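Search this site Enter keyword Go

The second-hand kitchen, and why I stopped buying new

By Konrad Fankhauser
1st April

Started with a drawer. Wouldn't shut. Two winters of shoving things in and pushing harder, then the front came off in my hand on a Monday with people due for supper.

So I emptied it. Whole lot on the floor. Three tin openers, none of them any good. A garlic press with old garlic in it. A thing for coring apples, still on its card. I don't even core apples, I eat round them.

My first thought was to buy better. New drawer, new dividers, new everything. I went as far as the Clemen showroom on the ring road and stood there with a catalogue and a free coffee. Lovely stuff. Then the price of a drawer, one drawer, and I put the coffee down.

Dulovau was my sister's idea. It's a market town, 27 minutes on the slow train, and on the edge of it there's a shed the size of a bus garage where house clearances end up. Pans by the kilo. Chairs hung off the rafters. The man who runs it is called Egger and he doesn't haggle before ten, or after four. In between he might, if it's raining.

I went for a drawer front and came back with a bread bin, a colander and a stool. No drawer front. Went again the next week. Still no drawer front. By then I'd stopped minding.

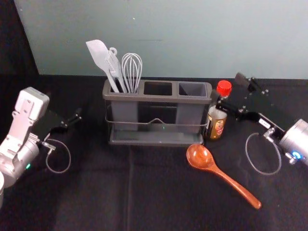 What you learn, going every week, is what lasts. Enamel chips but carries on. Non-stick doesn't, leave it. Knives with a loose handle can be saved, knives with a bent tip mostly can't, or not by me. Anything with a plug, ask Egger, he'll have tried it or he'll tell you straight he hasn't. Wood you can sand. Smell it first though. I brought home a chopping board that had lived next to somebody's paraffin and it never came right.

Prices are all over the place. I paid up to 4 times more for a chipped jug than for a cast iron pan, becuase the jug was blue and the pan was at the back under a rug.

The pan does everything now. Eggs, onions, flatbreads on a Sunday. Took an afternoon with salt and oil and the windows open. My neighbour in the Derkirau flats, same building, does hers with half a potato. Each to their own.

Some things I'd still get new. Sieves. Sponges, obviously. Rubber seals for jars, the old ones perish and then your plums go off in June. A kettle, probably, though I've been wrong about kettles.

And the drawer? Took it out alltogether. There's a gap in the unit where it was and the trays slide in there, flat, which is where trays should go. The tin opener I kept was my grandmother's. Bit of rust on the wheel. Opens tins.

Egger says he's got a drawer front coming in next week. He says that most weeks. I'll go and look anyway, there was a fish kettle I didn't buy and I've been thinking about it since.

Contact us | Copyright, all rights reserved | Back to top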